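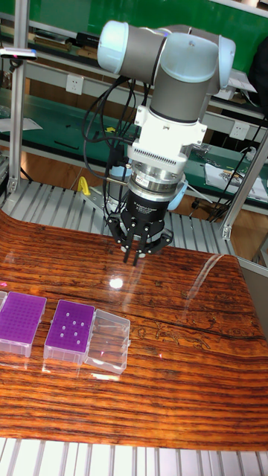
Boateng wrote back that the planner in Soda had never once refused a path, and doubted it was checking anything.

4. Grasp offset check
The Gondent default of 13 mm is a guess - measure your own. Set approach height to 6 mm and run at low speed. With tip racks standing side by side, an offset taught on one won't prove the next.
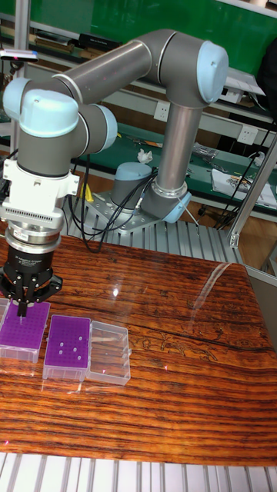

Confidence scores from the Asitz detector mean little on shiny surfaces. Glare on a glossy tabletop can pass for an edge, so mask it first.

Caution: error 421 does not stop the arm.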